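Thinking About Glazes: Notes for Week 5
Intro to Ceramics, Orestis Balaskas

Last week we left clay at the bone-dry stage and talked about bisque firing. Now for my favorite part of the whole course (I say that every February, and I mean it every time): glaze! A glaze is a thin coat of glass that you grow right on the surface of a pot. You mix powdered rock and water, put it on the bisque, and heat it until the powder melts and grabs hold of the clay underneath.

What is in the bucket

Every glaze needs silica, the stuff that makes the glass. Silica alone melts at a heat no studio kiln can reach, so we add a flux to bring the melting point down. Feldspar, whiting and wood ash all do that job. Then comes alumina, usually from clay, and this one is easy to forget. It keeps the melt stiff, and without it your lovely glaze would run down the pot and weld it to the shelf.

Color comes last. A little iron gives you honey, brown or a deep green depending on the air in the kiln. Cobalt gives blue and you need hardly any of it. For a soft white, tin oxide is wonderful but pricey, and zircon does a decent job for less.

Shine, satin and matte
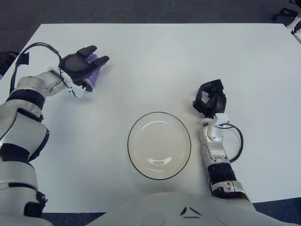 Page 30

A curved wall catches light in a different way from a flat floor, and a highlight will tell you a lot about a surface. On a glossy glaze the edge of a reflection is crisp. On satin it goes soft, and on a true matte it spreads out so far you may not notice it at all. Matte glazes often have tiny crystals in them, which form as the kiln cools. Slow cooling grows more crystals! The same bucket can give you gloss on Monday's firing and satin on the next one, just from how fast the kiln came down.

Try this at home with your own dishes. Hold each one under a lamp, tip it slowly, and write down how the bright spot moves and whether it breaks up. Pits, ripples and dust all show themselves this way.

Fit

Clay and glaze both shrink as they cool, and they don't shrink by the same amount. If the glaze shrinks more, it gets pulled tight and cracks in a fine web called crazing. If it shrinks less, it gets squeezed and may pop off at the rims (shivering, and please take it seriously, those flakes are sharp). More silica usually helps with crazing. Less silica usually helps with shivering. 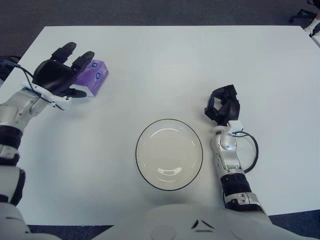 Department of Ceramics and Craft, Londovcombe

Test tiles for next time

Weigh out 300 grams of dry base for each test, then sieve it twice. Add the water slowly, since you can always add more. The base we use is the Griffiths clear, listed as recipe 694 in the studio binder. Each pair picks one colorant and makes a line of tiles, going from a tiny pinch up to more than you think is sensible. Go too far on purpose, it's the best way to learn what a material does.

Wear a mask while the powders are dry. Wipe the benches with a wet sponge and never sweep. Wax the foot of every tile before you dip it, and scratch your number into the back.

Reading: the Sirura chapter on ash glazes, up to the color plates. Bring a notebook you don't mind getting splashed. Tile results are due 4/21/20.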